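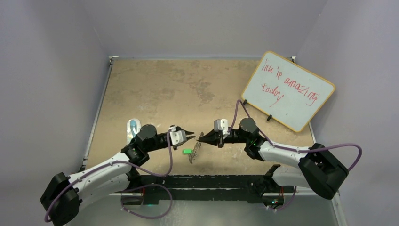

Tan tops and pale walls: bench news from Praduter

The mottled tan top is now the standard for all enclosed benches at Praduter. We tried it on one bench first and asked people what they thought before ordering more. Most of the replies were about colour. The old tops were plain white and showed every pencil mark and scuff, and under the ceiling lights they were tiring to look at for a whole afternoon. The new one is a sandy beige with darker brown and lighter cream blotches. Several of you took it for stone and at least one person asked if it was cork. It is sold under the name Fondis and comes from Gökçe, who also supplied the shelving in the store room.

The left and right sides have a thin, light-coloured metal edging. At the far corners a small bracket is fixed where the top meets the back wall. Please don't undo these brackets to run something behind the bench. If you need access at the back, put a note in the desk book and we will do it for you.

The walls are a pale lavender grey. The side walls slant in towards the back one, and we will keep that shape for the other enclosures. The paint marks if you lean things against it, so stand boards and tubes in the rack by the door.

A few people asked for a darker top. We looked at two. One was nearly black and made it hard to find small screws, and the other had a shine to it. We have gone with the tan for everyone and are not planning to offer a choice. There was also a request for a raised lip along the front. We decided against this, as many of you rest your forearms there.

Looking after the tops

Wipe down with a damp cloth and a little washing-up liquid, then dry with a clean one. No bleach, no scouring pads and nothing with grit in it. Crumbs and filings are harder to spot on a mottled surface than they were on the white, so run your hand brush over the whole top at the end of your session even when it looks clean. The brushes hang on the end of the shelving.

Use a cutting mat for knife work. A cut in the top cannot be filled to match, and a replacement costs £120 with a wait for delivery. Masking tape is fine for a day or so. Parcel tape is not, and nor are sticky hooks or double-sided pads. Hot glue should go on a spare board, of which there are plenty under the sink.

What happens next

The remaining tops will be fitted over 3 days in November. Benches in the Imus room will be done first, followed by the long room. Each bench has to be cleared completely, including anything clamped to it, and we will put a list on the door so you can see when yours is due. Boxes are in the corridor. Label them on the side as well as the lid, as they will be stacked.

The old white tops are free to anyone who wants one. They are 40 mm thick and heavy, so bring a second pair of hands and something to wrap the corners. They are leaning against the wall by the loading door. Any left once the fitting is finished will go to the tip.

Bookings for the long room are open as usual until then.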